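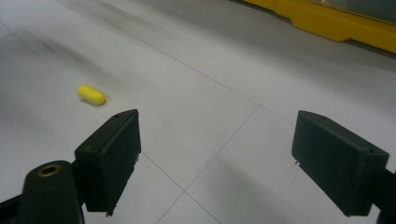 Small and yellow, on the tile floor.

So the big Flodwood update landed in July and I have barely touched another game since. If you bounced off it at launch, please give it another go, because this is the game I kept telling everyone it was going to be!

Quick refresher for anyone new: Flodwood is the river town game from Najjar, the small studio that made Manovley a few years back. You run a ferry, you haul people and crates up and down the water, and you slowly talk the grumpy towns along the bank into trading with each other. I loved the idea from the first trailer. Then it came out and the handheld version ran like soup. Every time I docked at Irulville (the big market town, lots of lanterns, lots of people walking around) the whole thing dropped to what felt like a slideshow.

That's fixed. I sat in Irulville market at night, in the rain, with the crowd setting all the way up, and it held 30 frames a second the entire time. I spun the camera in circles like a kid. My partner asked if I was winning.

The other huge change is saving. Before the update you could only save at an inn, and if you ran aground between inns you lost the trip. Now there's a proper suspend save anywhere on the river, plus 4 manual slots. I play mostly in short bits before work, around 19 minutes if the coffee is slow, so this alone would have brought me back.

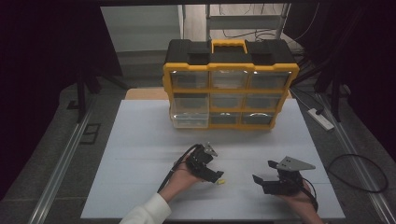
Clear drawers in a black and yellow case.

Now the co-op. Two players on one ferry, one steering and one working the deck, online or on the same couch. Ruba Rizk and I did a whole evening of it and we were terrible. She steers like she's late for something, and I kept loading the heavy crates on the left side, so we listed all the way down to the estuary with a passenger complaining about her hat. There's a whole set of new dialogue for when the boat tilts! Somebody at Najjar sat down and wrote all that, and I love them for it.

Some things still bug me. The text in the ledger is too small on a handheld screen, and the size slider only changes the subtitles. The fishing is exactly as dull as before – you hold a button and wait. And if the second player drops out online, the first gets dumped back to the title screen, though the suspend save does catch you.

Karim Matar asked in the comments last time whether old saves carry over. They do, but your upgrades get refunded as coins and you have to buy them again at the boatyard. Get the wide hull first. I went for the fancy horn and regretted it for an entire chapter (it's a great horn, though).

I'm on chapter 2 of the new Upper Reach story at the moment, so no spoilers please. If anyone has worked out how to get the lock keeper to open the gate after dark, leave me a hint. A small one!

Recent posts
Manovley, replayed on the hard setting
My favorite rainy levels
Do I need a bigger memory card?
Couch co-op games for people who bicker

This blog uses cookies to remember your settings and count visits. OK | Read more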